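Cahier d'atelier, août — rangement du local, suite

Reprise vers 9 h. J'avais laissé le coin des fournitures dans un état pas très glorieux avant les congés, donc je note où j'en suis, pour moi et pour ceux qui passeront derrière (et qui vont me demander où sont les balles, je vous connais).

Point de départ : l'inventaire Plumley annonce 192 petites pièces toutes catégories confondues, balles en mousse, fruits et légumes, gobelets, cubes, le bazar habituel. Les étiquettes, elles, datent d'avant le déménagement et parlent encore de l'armoire du fond, celle qu'on a donnée à Bayram. Première demi-heure passée à décoller des étiquettes, donc. L'alcool ménager marche mieux que l'eau chaude, mais ça pue, ouvrir la fenêtre avant.

Ensuite les paniers ajourés. J'en suis très contente, je le redis ! On avait hésité avec les bacs pleins du catalogue Hurnico, empilables, avec couvercle, très propres sur la photo, et à l'usage une plaie : la poussière reste au fond et il faut tout sortir pour savoir ce qu'il y a dedans. Avec les fentes on voit le contenu de côté et par en dessous, on rince d'un coup de douchette et ça sèche tout seul sur l'égouttoir. Le vert menthe n'était pas mon choix mais je m'y suis faite. Et la poignée ovale découpée dans le bord est assez large pour y passer les doigts même avec des gants.

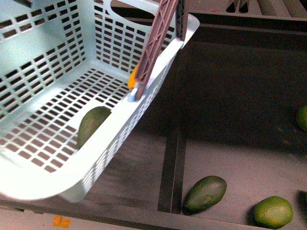 Pour les fruits et légumes j'ai gardé la règle de l'an dernier : jamais plus de deux ou trois par panier quand on travaille avec, le reste attend dans la caisse. L'avocat reste mon préféré pour les essais de tri, sa couleur sombre tranche bien sur le plastique clair, alors que le citron vert se perdait complètement (j'ai fini par le retirer de la liste, si quelqu'un le cherche il est dans le tiroir du bureau). À rajouter un jour : une aubergine, un oignon rouge, des choses foncées. J'ai mis ça sur la commande Zundcombe avec un point d'interrogation, à voir selon le budget.

Pause café à 10 h 25, machine détartrée au passage. Elle fait de nouveau un bruit normal.

Les balles orange, maintenant. Elles étaient partout — sous l'établi, derrière le radiateur, une dans la poche de ma blouse. La mousse accroche tout : cheveux, copeaux, miettes de gomme. Essai de nettoyage à l'eau tiède avec une goutte de savon, pressées doucement dans un torchon, puis presque 2 heures à l'air. Ne PAS les tordre, j'en ai déchiré une comme ça au printemps. Et ne pas les poser sur le radiateur non plus, elles durcissent d'un côté et après elles roulent de travers.

Pour le stockage j'ai essayé plusieurs choses. Le filet, non : elles s'emmêlent dans les mailles et on tire comme un sourd. Le carton, ça va, mais il prend l'humidité au sol. Reste à les grouper à même le plan de travail et à se servir du panier par-dessus ou à côté pour les contenir. Avec la couleur qu'elles ont, on les repère à travers la grille sans rien soulever, et pour moi c'est tout l'intérêt. Je laisse cette solution en place jusqu'à la rentrée et on en reparle.

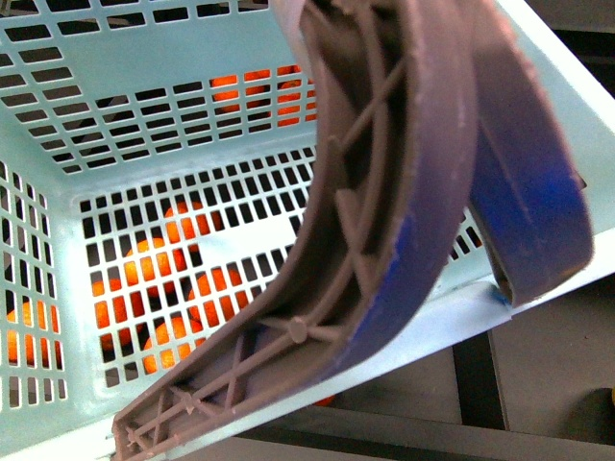 Balles orange vues à travers les fentes du panier.

Petit souci noté au passage : un panier incliné ne demande qu'à glisser si le plan de travail est lisse. J'ai collé des pastilles antidérapantes sous celui du haut de l'étagère, un paquet de 16 acheté à la quincaillerie, il en reste largement. Si ça tient la semaine, j'en mets aux autres. Sinon je repasse au tapis en caoutchouc, moche mais fiable.

Reste à faire :
refaire les étiquettes (feutre gras, pas le bleu, il s'efface au rinçage)
vérifier le total Plumley une fois les balles sèches
relancer Zundcombe pour le délai
rapporter la clé de l'armoire chez Bayram, elle traîne encore dans mon pot à crayons
racheter des torchons

Arrêt à 16 h, le local est balayé, la douchette goutte encore un peu. J'ai mis une bassine dessous.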